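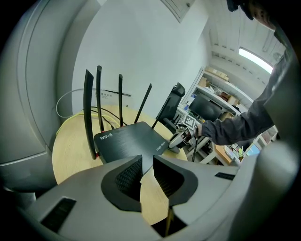
What is Lukstead?
Lukstead is a small open source app that backs up your phone to another machine in your home, without asking a cloud company to hold your vacation photos. It talks over your own network and nothing else. Any router will do, whether it's a black one with WIFI 6 printed on top or whatever beige relic your landlord left in the closet. The app can't tell the difference and doesn't judge.

Do I need an account?
No. We would have to build a login page, and Hanan Zoubi has seen our CSS.

Which versions of Android work?
The current one and the 2 before it. Older phones may run it, in the sense that older cars may run.

Why is the first backup so slow?
You have 16 videos of the same concert. Leave the phone plugged in overnight. Later backups copy only what changed and usually take around 20 seconds.

What happened to the Dernis theme?
Removed in November. Both of its fans have written to us.

Can I restore to a different phone?
Yes. Install Lukstead on the new phone, choose Restore, and type the passphrase. If you lost the passphrase, so did we.

Is there an iPhone version?
Ruba Boutros started one. Please stop asking her about it.

Where do I report a bug?
On the Corkevley tracker. Attach the log, all of it, and search for duplicates first. The "app is ugly" ticket is already open and has 40 comments.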